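Room Reset Assistant (part-time), Morkum

Morkum lets furnished study rooms at Iddale by the day and by the week. We need an assistant to put the rooms back in order between bookings, starting in December. The post is 19 hours a week.

You will clear tops and ledges, sort what has been left into bottles, crockery and wrappers, and go through every drawer. Bowls go to the kitchen. Part-full bottles are emptied before recycling. Each room should take 30 minutes.
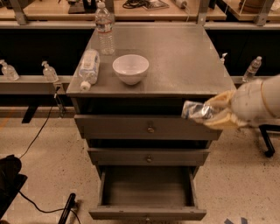 Three-drawer metal cabinet with bottles and a bowl on top, bottom drawer open.

You should be comfortable bending and kneeling, as many of the drawers are near the floor. Experience of cleaning or hotel work is useful – we will train you if you have none. Gloves and overalls are supplied.

To apply, send a short letter and the names of 2 referees to Duygu Şimşekoğlu at the Iddale office, quoting reference 282. Applications close on Nov 18, 2018.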